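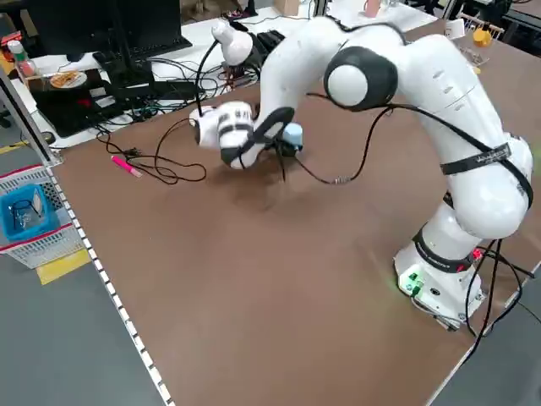
Slide 1. Arm, gripper and gooseneck camera on the bench, pink marker to the left.

Leave this one up while people sit down. Don't start until the door is shut.

Opening. Say what the talk is: we compared two grippers and two camera positions on one arm, and I came away trusting the brochures less than I did before. I am not selling anything. If anyone from Plalier is in the room, hello, we can argue at the coffee break.

Stay on slide 1 for the next bit. Point at the camera on its stalk, then at the cable that loops down from the wrist to the table. Ask who in the room has had a wrist cable catch on something. Wait for hands. There will be hands.

The job. Pick up a marker pen from a random spot on the table, put it in a tray. 1,288 attempts in total across all the set-ups. It's a dull task and I picked it for that. A pen rolls, it's thin, and it's light enough that a bad grip pushes it away. Both makers show pens in their demo videos. Both videos have a cut in them just before the grip closes. (Don't play the videos. Last time the sound came on.)

Slide 2. The grippers.
Plalier: two stiff fingers, force setting in the software. Bruruteo: softer fingers, no force setting, costs less. Say plainly that we paid for both. The Bruruteo was supposed to be "forgiving". I'd like that word banned from data sheets. It forgave the pen being a bit to one side. It did not forgive the pen lying at an angle across the fingers, where it would squeeze, hold for a moment and spit the thing out sideways.

The Plalier did better on angles and worse on anything near the edge of the table, where the body of the gripper is too wide to get down. You can work round that by tilting the wrist. Then you are testing my wrist code and no longer the gripper, so I didn't.

Slide 3. Results chart.
Give them time to read it. Do not read out the bars. The gap between the two grippers is smaller than the gap between a morning session and an afternoon session with the same gripper. Say that twice. If I'd only run 200 attempts on each, I could have stood here and told you either one was the clear winner, depending on which 200.

Someone will ask about statistics. Answer: the intervals overlap, they're on the spare slide at the end, and no, I wouldn't buy on this.

Slide 4. Cameras.
Position A is the gooseneck, looking back towards the wrist. Position B is a fixed camera above the table. The case for the gooseneck is that it sees the fingers at the moment of contact. True. It also moves. A bendy stalk on the end of an arm sags, and every time it sags your calibration is a little bit wrong, and it doesn't tell you. We recalibrated 42 times. I've never seen that figure in a product sheet for one of these mounts.

The fixed camera stayed put and was blocked by the arm itself for the last part of every approach. So: one view that drifts, one that goes blind when you need it. People say use both. We tried it, with the Kyriakidis controller merging the two. It helped when they agreed. When they disagreed it took the average, and the average of a right answer and a wrong answer is a place on the table with no pen.

Drink of water here.

Slide 5. Controller.
Keep short. Kyriakidis was fine. The Umport one was quicker on paper and I couldn't measure any difference in pens picked up. Faster loop, same dropped pens. The set-up guide took me most of February, so if your time costs anything, add that to the price.

Slide 6. What I'd want to see before believing a comparison, mine included.
Every attempt counted, including the ones where somebody bumped the bench. Same lighting, or at least a note of it. How often they recalibrated. Whether the person who wrote the pick code also chose the pen positions. In our case, yes, and that's a fair thing to hold against us. I'd do it differently.

If running late, cut slide 5 and go straight from cameras to this.

Questions.
Likely: would a suction cup do it? Not on a round pen, not well. We gave it a short go and it's not in the numbers.
Likely: why not a better camera mount? Stiffer ones exist. They hit the table sooner.
Likely: which one are you keeping? The Plalier, for now, mostly as it's already bolted on.

Leave the contact slide up. Take the adaptor back from the lectern.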